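Notes for Unit 2: Showing the Task by Hand

Renji Arai, with lab material by Rin Kaneko
Updated April 14, 2025

14 shares | 3 comments

Last time we covered remote control, where the operator sits at a console and drives the arm. The operator can see the joint limits being respected, but gets very little sense of contact. Most people slow down near the table and overshoot on the way back up.

The other method is to take the gripper off the arm and carry it. The person holds the tool, does the task, and the camera on the tool records what the fingers do. The path of the hand is worked out afterward from the video and the motion sensor. No arm is needed during recording, so a session can be run at any table.

What the policy learns from is the view out of the tool. It never gets the room view you have as the person doing the task. Keep this in mind when you plan a demonstration. If the object is hidden behind a finger for most of the approach, the recording will be hard to use even if the grasp was good.

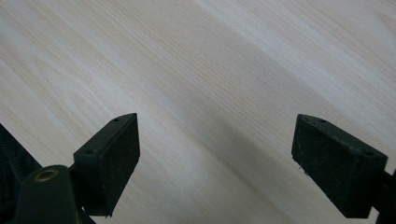 Figure 1. Tool view over a wood surface, fingers apart and nothing between them.

Things to check in a view like Figure 1 before you record:

Both finger pads should be in view, with their tips at a similar height. A large difference usually means the tool is being held with a twist.

The open gap should show the work surface. Cables should stay clear of it. A cable along the side is fine.

Look at the grip faces. Small specks on a pad are easy to miss from outside the tool. Wipe the pads between sets.

A plain surface with wood grain gives the tracker something to follow, but the grain repeats. On the Zonda benches we add a printed mat when tracking drops out.

Recording

Each group records 100 demonstrations of the pick task and 20 of the recovery task. Start with the fingers open and above the surface. Hold still for 2 seconds, then move. Close fully before lifting. Do not talk yourself through a mistake and keep going; stop, discard the take, and start over.

Change the starting position between takes. Last year's set had 321 takes, and the policy did poorly because nearly all of them started from the same corner.

Reading for May: Gavalas and Yupanqui, lab report on hand-held and remote demonstrations, sections on timing only.

3 comments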